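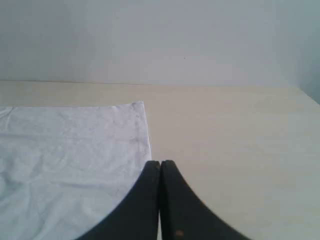 Figure 1. Wrist camera view of the cloth on the tabletop, with the two gripper fingers in front.

Student Project Report
Site Visit to the Brannigan Robotics Open Day
Introductory Automation, Spring Term

1. Purpose of the Visit

The course requires each project group to attend one public demonstration of an automated system and to report on what was shown. Our group attended the Saturday open day held in February at the Brannigan building. The assignment asked us to record the task being demonstrated, the equipment used, the way the work was explained to visitors, and any points that bear on our own term project, a sorting station for small textile items.

The group chose this event over the packaging line tour at Jevesa for one reason. Our term project deals with soft goods, and the Brannigan program listed a cloth handling demonstration. The other groups in our section went to Jevesa and will report separately.

2. Schedule of the Day

Doors opened at 9:30 a.m. Visitors were given a printed program and a safety sheet. The morning was divided between a short talk in the lecture room and open viewing of the work areas. The cloth demonstration was given 2 times, once before lunch and once after, and the group attended both sessions. Questions were taken at the end of each session.

According to the organizers, 200 places were offered through the sign-up page. Student groups were admitted on a separate list and were asked to stay together while in the work areas.

3. The Cloth Handling Demonstration

The demonstration was part of a project named Grusolo, in which an arm is taught to fold, flatten, and move pieces of fabric. An operator guides the arm through the task many times, and the recorded runs are later used to train a control program. The host stated that the project had collected 2677 recorded runs by the time of the open day, of which 900 involve a single cloth on a bare table. The remaining runs cover stacked cloths, cloths in trays, and cloths handed from one arm to another.

The work area is deliberately simple. As Figure 1 shows, the tabletop is a light cream color and the wall behind it is pale and plain. The cloth is white and lies to the left, with the table open on the other side. The host explained that a plain background is used for the first stage of training and that patterned surfaces are introduced later.

The gripper has two black fingers that are narrow at the tips and wide at the base. In the figure they are close together and hold nothing. The host described this as the usual condition between grasps.

Visitors were able to follow the wrist camera view on a monitor beside the work area. The group found this the most useful part of the session. From the visitor line, the cloth had looked like an even sheet. On the monitor, it was possible to see creases across the fabric and the top right corner slightly raised into a small peak. The host said that a raised corner is a good place to begin a grasp, as a finger can pass under it without pressing on the table.

4. Observations

4.1 Contrast. A white cloth on a cream table gives little difference in color. In the camera view the straight upper edge of the cloth can be told apart from the table, but the difference is small. Our own station currently uses a white tray for white and gray items. The group recommends that the tray be changed to a darker color before testing begins.

4.2 Camera position. With the camera carried near the gripper, the fingers take up a large part of the lower view. The left finger covers some of the cloth. A camera mounted this way shows well what is near the fingertips, but a program that relies on it alone must work without seeing the part of the cloth behind the finger. The host confirmed that a second, fixed camera is used in the later stages of Grusolo.

4.3 Lighting. The light over the table was soft, and the cloth cast no harsh shadow. Our station is lit by one desk lamp from the side. The group will request a diffuser from the equipment room.

4.4 Recordkeeping. Each run is logged with the operator's initials, the cloth type, and a pass or fail mark. The log is kept in a system called Telia. We were shown the entry form but not the stored records.

5. Limits of This Report

The group did not handle the equipment and did not take measurements. All figures given in Section 3 were provided by the host during the talk. The speed of the arm and the force of the grip were not stated, and our written question on grip force had not been answered when this report was submitted.

6. Follow-Up Actions

Replace the white tray at the sorting station with a dark one.
Request a diffuser and repeat the lighting check.
Add a fixed overhead camera to the parts list and revise the budget page.
Prepare a log sheet with the same three entries used at Brannigan.
Forward the reply on grip force to the instructor when it is received.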